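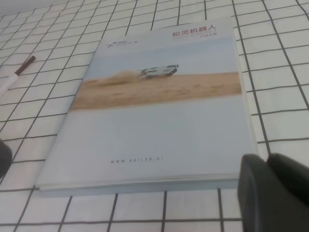

Galerie : brochures et catalogues imprimés du fonds Romix

Temps de lecture : 3 minutes

Le centre de documentation de Plistbridge conserve, sous le nom de fonds Romix, un ensemble de 700 imprimés commerciaux et techniques : brochures de présentation, catalogues de produits, dépliants, notices reliées et tarifs. Ces documents, destinés à l'origine aux visiteurs de salons et à la clientèle des entreprises, n'entrent que rarement dans les bibliothèques. Leur tirage n'est généralement pas indiqué et leur contenu disparaît souvent avec la mise en vente du modèle suivant.

La présente galerie est consacrée aux couvertures. Le fonds a été constitué par versements successifs, dont le plus important provient de l'ancien service commercial de la société Matos. Les pièces sont classées par secteur d'activité, puis par nom d'entreprise tel qu'il figure sur la couverture. Lorsque le titre est imprimé dans une écriture autre que latine, il est relevé dans sa graphie d'origine et le classement suit la forme latine, si elle est présente.

Notice de la pièce

Brochure de produits, robotique mobile. Titre en caractères chinois gras de couleur rouge, en haut à droite : 松灵机器人. À gauche, emblème en forme de X et mention « AGILE X ».

Couverture claire et brillante, photographie de paysage sur presque toute la largeur de la moitié supérieure : un petit véhicule robotisé avance sur un sol sablonneux en soulevant un nuage de poussière. La moitié inférieure est laissée sans image.

Format rectangulaire, volume épais. Deux lignes plus petites figurent sous le titre ; elles ne sont pas transcrites dans la notice, leur lecture devant être établie sur l'original.

Remarques sur la composition

La répartition entre une image en partie haute et un large aplat en partie basse se rencontre dans plusieurs secteurs représentés au fonds Romix, notamment le matériel agricole et les engins de chantier. Le produit y est montré en extérieur, sur le terrain, et les caractéristiques chiffrées sont renvoyées aux pages intérieures. Les catalogues de petit outillage procèdent autrement : la couverture réunit volontiers une grande partie de la gamme, chaque article étant accompagné de sa référence.

L'emploi d'une couleur vive pour le seul nom de l'entreprise, sur un fond pâle, est également courant. Les catalogueurs signalent cette couleur dans la notice -- elle facilite le repérage d'une pièce lorsque le lecteur ne dispose que d'un souvenir visuel du document.

Conservation

Les brochures épaisses sont rangées à plat, par piles de 6 au maximum, dans des boîtes de carton neutre. Les couvertures brillantes sont séparées par un feuillet de papier permanent, car elles adhèrent parfois entre elles lorsque l'humidité du magasin varie. Les dépliants sont conservés dans des pochettes individuelles et ne sont pas dépliés en magasin.

Aucune étiquette n'est apposée sur les couvertures. La cote est portée au crayon au verso du premier feuillet ou, si le papier ne s'y prête pas, sur une bande glissée dans le volume.

Consultation

Le fonds est consultable sur place, en salle Pritby, sur demande préalable adressée au centre. Chaque lecteur peut recevoir jusqu'à 3 documents à la fois. Les pièces reliées sont ouvertes sur un support plat et les pages sont tournées sans appui sur le dos du volume. L'usage du crayon à papier est seul autorisé.

La salle est fermée au mois de février pour le récolement annuel. Les demandes reçues pendant cette période sont traitées à la réouverture, dans leur ordre d'arrivée.

Reproduction

Les marques, logotypes et photographies figurant sur les couvertures demeurent la propriété de leurs titulaires. La diffusion d'une couverture dans une publication suppose l'accord de l'entreprise concernée, que le demandeur sollicite lui-même. Le centre fournit, s'il y a lieu, la cote et l'intitulé exact à mentionner en légende.

Les lecteurs qui souhaitent compléter une notice -- traduction d'un sous-titre, identification d'un modèle, indication d'une autre édition -- peuvent transmettre leurs observations par écrit, en rappelant le titre de la pièce.

6 partages | 0 commentaire

Contact | © Centre de documentation de Plistbridge, fonds Romix | Retour en haut de page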